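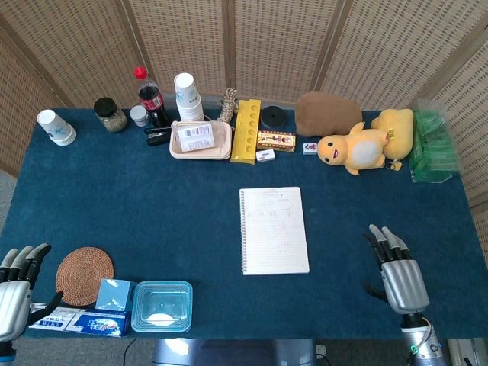
Figure 2. Items set out along the far edge of a carpeted table, in front of a woven folding screen.

4.2 Returning students and the shape of the study week

We turn now to the part of the interviews that we had looked forward to most, and that took us the longest to write up, which was how parents who went back to college while their own children were still enrolled somewhere managed to find the hours. As described in Section 3, the survey went out to 3,914 adult learners at the Toltberg and Llorente campuses, and 30 of those who answered agreed to sit down with us for a longer conversation. Of these, 16 had a son or daughter in college at the same time, and it is mostly their accounts that we draw on in the next few pages.

Almost all of them talked about the week before they talked about the degree. They told us which evenings were good and which were hopeless, who cooked, who drove, and when the house finally got quiet enough to read. One mother at Llorente said she had "learned to love the hour before anybody needs a ride," and versions of that hour came up again and again, sometimes early in the morning and sometimes very late at night. We had expected money to come first (it does in much of the earlier writing on adult students), and it certainly came up, but usually well into the conversation and often with a shrug.
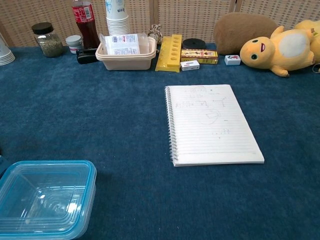

The second thing we noticed was how much help traveled upward, from child to parent. In 11 of the 16 families, the younger student had explained the online course system, read over a first paper, or simply warned the parent which classes filled up early. Parents were generous in describing this, and a little amused by it. Several had enrolled through Wodunia, the evening bridge program, and felt that its advisers were kind but stretched thin by February, when spring schedules were being changed. Those who had used the Prindetis planning worksheets liked them well enough, though two said they gave up on the weekly grid and went back to a calendar on the refrigerator.

We should be careful here about how far these accounts can be carried. Parents who were having a miserable term may well have had no evening to spare for us, and the families we met were, on the whole, on good terms with one another. We return to this in Section 5, along with the differences between the two campuses.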